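从裁缝铺到帆布包工厂：Gornham公司创办人的早期经历
课程项目报告（企业史与移民史方向）

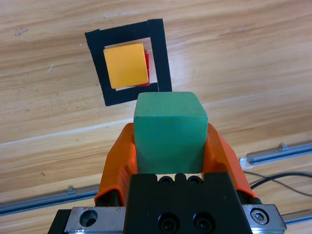 图1　绿色木方块与两只橙色夹指

一、选题与问题

我们小组选择的题目是Gornham公司的创办过程。Gornham是一家做帆布工具包和帆布围裙的公司，它的第一个工厂在港口城市Mondach。公司的名字来自创办人在Mondach住过的第一条街，跟他的姓没有关系。在公司后来的宣传册里，这个故事讲得很短：一个年轻的移民来到城市，看见码头工人的工具总是从口袋里掉出来，于是发明了一种结实的包，然后成功了。

我们读了宣传册以后，有两个问题想弄清楚。第一个问题是，他来Mondach以前已经会什么，他的手艺和关系是从哪里来的。第二个问题是，从他到达城市到工厂开门，中间这一段时间他靠什么生活，钱从哪里来。宣传册对这段时间只写了一句话。

在本报告里，我们按照公司自己的习惯，把他称为“创办人”。课程要求我们关注环境和过程，所以我们把比较多的篇幅给了家庭、街道和供货商。

二、材料和方法

我们使用的材料主要有下面几种：公司保存的账本复印件，创办人写给姐姐的信，Mondach市图书馆里的旧商业名录，以及公司的周年宣传册。账本一共有4本，其中最早的一本缺少开头的几页，所以第一笔收入是什么，我们不能确定。信件是用他家乡的方言写的，我们读的是后来的译本。译者在前言里说，有些关于布料的词很难翻译，他选择了最接近的词。我们在引用的时候都保留译者的用词。

小组的分工是这样：两个人读账本，一个人读信，一个人在图书馆查商业名录。每个星期我们把找到的内容写在同一张时间表上。如果两种材料说法不同，我们就把两种都写下来，在旁边画一个记号，最后再讨论。这个方法有点慢，可是我觉得很有用。因为这样，我们发现宣传册把搬家的先后次序写错了。

读账本比我们想的困难。创办人写数字很清楚，写字却很急，同一种布他有时候写全名，有时候只写第一个字母。我们先做了一张缩写表，然后才开始抄。表里还有三个缩写没有解决，我们在附录里列出来了。

三、在Bivach的童年

创办人出生在内陆的小镇Bivach。镇上的人多数种地，也有一些人做麻布和绳子。他的父亲是裁缝，开一间很小的铺子，主要的工作是改旧衣服。他的母亲给附近的磨坊缝面粉袋。家里孩子很多，他排在中间，上面有两个姐姐。

宣传册喜欢强调父亲是裁缝，好像儿子的手艺都是从父亲那里学来的。信里的情况不完全一样。他在给大姐的一封信里回忆，小时候他不喜欢在铺子里坐着，更喜欢跟母亲去磨坊送袋子。母亲缝袋底的时候会把布折两次，再用上了蜡的线缝，这样袋子装满以后不会从角上裂开。他写道：“我现在还是这样折，别人问我跟谁学的，我说跟面粉学的。”后来Gornham工具包的底部也是折两次的。我们认为这是一个值得注意的联系，虽然不能证明包的设计直接来自面粉袋。在当时，很多缝重物袋子的人可能都知道这种折法。

父亲去世以后，铺子由大姐夫接过去。铺子的收入不够养活两个家庭。大姐夫希望他留下来做帮手，他的母亲也这样希望。信里没有吵架的记录，只是有一段时间他跟大姐夫不说话。二姐那时候已经嫁到Mondach，她的丈夫在仓库工作。一年以后的一月，他离开Bivach，去投靠二姐。

为什么是一月，我们讨论过。冬天路不好走，一般的人会等到春天。组里有同学认为是因为冬天磨坊的活儿少，母亲可以让他走。也有同学认为是二姐夫在仓库给他找到了一个位置，不能等。信里两种说法都能找到一点根据，我们没有得出统一的意见。

四、到达Mondach以后的几年

他到Mondach以后先在仓库搬货。这份工作他做的时间不长，他的背不好。后来他在一家卖船具的店里补帆和遮布，按件拿钱。补帆的针很粗，要用手掌上的皮垫去推。他在信里抱怨手疼，同时也很骄傲地说，他的针脚比店里的老工人还密。

这一时期他住在二姐家楼上的一个房间里，那条街就叫Gornham街。根据商业名录，街上有面包店、一家理发店、两家旧货店和一家修鞋店。修鞋店对他很重要。他向鞋匠买铆钉和皮边，账本里最早的几页差不多每个星期都有“鞋匠，铆钉”这一行。宣传册从来没有提过鞋匠。我们觉得这有一点不公平，工具包的提手如果没有铆钉，是不能承受重量的。

他什么时候开始做包，材料有不同的说法。宣传册说是看见一个码头工人掉了锤子的那天晚上。信里没有锤子的故事。信里写的是，船具店剩下很多小块的帆布，老板允许他便宜买走，他就用这些布给二姐做了一条围裙，又给二姐夫做了一个装午饭的袋子。二姐夫的同事看见了，也想要。有人问能不能做得大一点，加一个放钳子的口袋。所以最早的工具包应该是从午饭袋慢慢变来的。

我们在课堂报告的时候，有同学问，为什么公司要讲锤子的故事。我们的理解是，一个故事如果发生在一个晚上，就比较容易记住，也容易印在标签上。午饭袋的变化经过了好几个冬天，中间还有一些失败的样子。例如他曾经给口袋加了一个木头扣子，工人戴着手套打不开，他就改成了皮带。账本里能看见他买过一批木扣，以后再也没有买。

五、Yadav布行与第一笔信用

从补帆工人到工厂主，最难的一步是布料。小块的剩布做不了一样大小的包。如果要接店铺的订单，他必须买整卷的帆布，而整卷帆布要先付钱。

Yadav布行是Mondach的一家进口布料行，在商业名录里占了很大的一格广告。创办人第一次去的时候被拒绝了，布行不给没有店面的人赊账。他回家以后写信给大姐，语气很难过，说自己“在柜台前面站得像一根柱子”。第二次去，他带了四个做好的包和一张船具店的订货单。布行同意给他赊一部分，条件是30天以内还清，并且第一批布只能是有色差的次等布。

账本在这个地方写得特别仔细。他在第一笔赊账的下面画了两条线，每还一次钱就在旁边写一个小字。我们按照这些小字计算，他在第30天的那一天还清，没有提前，也没有晚。第二次赊账的数量增加了，颜色也可以自己选。以后Yadav布行一直是他最主要的供货商，直到公司有了自己的采购部门。

次等布带来了一个没有想到的结果。因为颜色不一样，他把深色的布用在底部，把浅色的布用在上面，这样看起来像是故意的。顾客喜欢这种样子，觉得深色的底不容易看出脏。后来他可以买到颜色一致的布了，还是继续做双色的包。今天Gornham的经典款仍然是双色的。宣传册把双色解释成“陆地和海洋”，我们在早期的信和账本里没有看到这个说法，它可能是很晚以后才加上去的。

关于信用这件事，老师在中期评语里提醒我们，不要只看成个人的诚实。我们同意。他能拿到船具店的订货单，是因为在那里工作过；他能进船具店工作，是因为二姐夫认识老板。一个刚到城市的人，如果没有亲戚，可能连订货单也没有。在名录里我们还看到另外几家做帆布用品的小作坊，它们出现一年，下一年就不见了。我们不知道它们为什么消失，材料里没有。

六、工厂的第一年

工厂开在Gornham街的后面，以前是一个马房。租约里写明房东负责修屋顶，租户负责地板。房东没有修屋顶，这件事在信里出现了很多次。下雨的时候，布卷要抬到木架上，缝纫机要盖上油布。

最开始在工厂里工作的，除了他自己，是二姐和两个邻居。二姐负责裁布，也负责管钱。账本从这里开始出现另外一种笔迹，字比较圆，数字写得大。我们比较了信封上的字，认为是二姐的笔迹。她记账的方法比弟弟好：她把布、铆钉、线、工钱分开写，每个月底有一个总数。在公司的官方历史里，二姐只被写成“给了他一个房间的家人”。我们认为她应该算作共同的创办人。这是我们小组一致的看法，也是这个项目里我个人最想写出来的部分。

第一年的一月，工厂接到了一份比较大的订单，来自铁路的一个修理站，要88个工具包，全部要同样的尺寸。以前他们都是用眼睛和手来量，每个包差一点没有关系。这一次修理站派人来检查，要把包放进固定的柜子里试。二姐用薄木板做了裁布的样板，每一块布都按照样板来裁。第一批里有些包的口袋缝歪了，拆开重新做，布上留下了针眼。修理站收下了，但是减了价钱。

我们在账本里可以看到，这份订单差不多没有赚钱。可是从这以后，样板留了下来，每个新款都先做样板。公司的一个陈列柜里现在还放着一块旧样板，说明牌上没有写是谁做的。

创办人在这一年的信变短了。他常常在信的结尾说没有时间。有一封信只写了天气、屋顶和一句“布又涨价了”。大姐的回信没有保存下来，所以我们只能听到一边的声音。

七、宣传册与材料的不同之处

为了方便读者，我们把主要的不同写在一起。

搬家的次序：宣传册说他先开店，后来搬到Gornham街。账本和名录显示他从到达的时候就住在Gornham街，没有开过店。

包的来源：宣传册说是锤子掉下来的那个晚上。信里说是围裙和午饭袋。

双色设计：宣传册说代表陆地和海洋。账本显示最初用的是有色差的次等布。

二姐的工作：宣传册没有写。账本里有她的笔迹，信里也提到她裁布和做样板。

鞋匠和Yadav布行：宣传册没有写鞋匠，对布行只写了“当地供应商”。

八、没有解决的问题

最早的账本缺页，所以我们不知道他买第一台缝纫机的钱是哪里来的。信里有一句“你寄来的帮助我收到了”，可能是大姐寄的钱，也可能是线和针。如果是钱，那么大姐夫对他的态度可能也需要重新看。

船具店的材料我们没有找到。图书馆的工作人员告诉我们，港口区的一部分商业档案放在另外的库房，需要提前申请。我们申请得太晚，到交报告的时候还没有得到答复。

另外，我们没有研究工人。账本里有工钱，但是多数只写“周工”或者“小工”，没有更多的信息。工厂变大以后，工钱是怎么定的，女工和男工是不是一样，这些问题需要更多的时间。

九、对写作过程的说明

这份报告的初稿由我写，其他组员修改了第五和第六部分。中文不是我的母语，有些关于缝纫的词我先画了图，再请同学告诉我怎么说，例如“包边”和“回针”。如果还有用词不合适的地方，是我的责任。

引用信件的时候，我们没有改变译文的标点。地名和公司名保留原来的拼写，跟账本一致。

附录：账本中没有解决的缩写

B.k.　出现在布料一栏，可能是一种厚麻布。
S.　出现在线的后面，可能是蜡。
Tr.　只出现在冬天的几页，后面总是跟着很小的数目，意思不明。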